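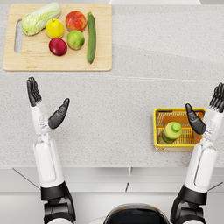

By the Lam bench desk | August

Nondow kitchen pack, reviewed after 416 recorded episodes. Short version: good scenes, fussy hands, keep the receipt.

What you get. A simulated kitchen counter, a two-armed humanoid with full five-finger hands, produce, a cutting board, a yellow basket, bottles. You drive it from a headset, it logs the joints and the head view, you feed the lot to your policy. We ran it at Dratetgate against the older Vokalcombe pack.

Looks first. Speckled stone is great, wood grain is great, the slotted basket walls hold up close in. Napa cabbage is the best one I've seen in a sim. Lighting is soft and a bit too kind, so turn on the randomizer before you record anyting.

Produce shuffles on reset. Red apple and green apple next to each other is a nice hard case if your prompts name colors. The zucchini rolls. Set friction up a notch.

Now the hands. Thumb tracking lags. Bottle pickups from the basket were the worst, we tossed 179 episodes out of the 416, nearly all for thumb slips on the rim. Vokalcombe's plain grippers lost far fewer but you can't teach a finger grasp with them so, well.

Speed: 40 episodes an hour once your operator is warmed up. First hour, forget it. Export is clean, timestamps line up, no complaints there. The replay veiwer crashes on anything over 60 seconds. Known bug, still there.

Docs thin. Reset key is right next to the save key, remap it on day one.

Buy it if you need finger data. Pick and place only, stay on Vokalcombe and wait for the next patch.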